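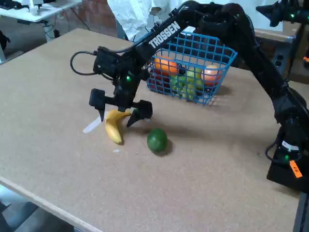 A visita ao empreendimento da Sollel em Stuvham, a 11/3/19, começou pelo andar modelo, um T2 no terceiro piso com cozinha aberta para a sala. O preço de entrada é de 2701 euros por metro quadrado, lugar de garagem à parte. Perguntei pelas bancadas, porque queria um tom castanho-claro salpicado, como o do tampo onde está a banana, e no catálogo só havia cinzento e branco. A troca é possível, mas paga-se, e tem de ser pedida até abril.

Dos 453 apartamentos previstos, a primeira fase inclui os blocos virados para a rua Herrera. Vi 11 plantas diferentes. As melhores são as de canto - mais luz e menos corredor. Nos T1 o quarto fica apertado e o roupeiro rouba espaço à porta.

O condomínio ainda não tem valor fechado. Em Brundthorpe, onde estive antes, já o davam por escrito. A obra das traseiras continua e ouve-se bem com as janelas abertas.

O estacionamento para visitas fica do lado norte, com entrada pelo portão de serviço.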